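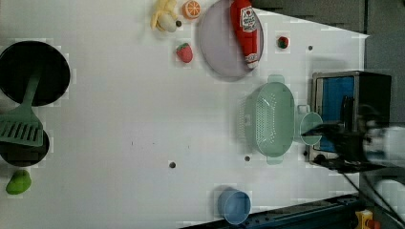 3.2 Collecting the demonstrations. Training examples were gathered at the Bronden site by two operators, who took turns guiding the arm through short kitchen tasks. Each task was given as a plain sentence, and the operator was free to choose the path. Objects were laid out afresh before every run, so the distance between, say, the colander and the lavender plate was never fixed. Figure 2 has the ketchup bottle lying across that plate and a light blue cup on its side near the front of the table; we kept such layouts in the set.

Figure 2. Table layout for the kitchen tasks, seen from above.

After removing runs that were stopped early, 1,169 demonstrations remained, covering 64 task sentences. Lucero Flores checked the labels - a second pass by Edith Villca settled the unclear ones.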